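4.2 Oiling the tabletop

The Skornus table leaves the factory with one coat of Flita hard oil. Apply a second coat before first use, then one coat each October.

1. Clear the table and wipe it with a damp cloth. Let it dry overnight.

2. Sand lightly along the grain with 375 grit paper. Do not sand across the grain.

3. Remove all dust. 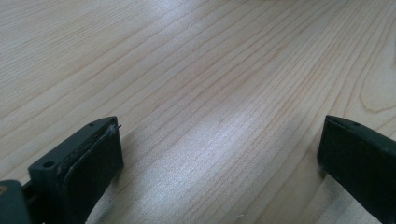

Fig. 7. Grain lines on a light wood surface.

4. Shake the can and pour a small amount of oil onto a lint-free pad. One 575 ml can covers the top and both leaves.

5. Spread the oil thinly, working from one end to the other. Wait 15 minutes, then wipe off the excess.
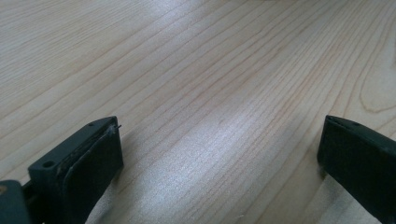
6. Leave the leaves off until the oil has cured – two days in a heated room, longer in a cold one.

CAUTION: Oily rags can catch fire on their own. Soak them in water and lay them flat outdoors to dry.

Note: Do not use furniture polish or wax over the oil. For touch-up oil, order part 3442 from Cendodside.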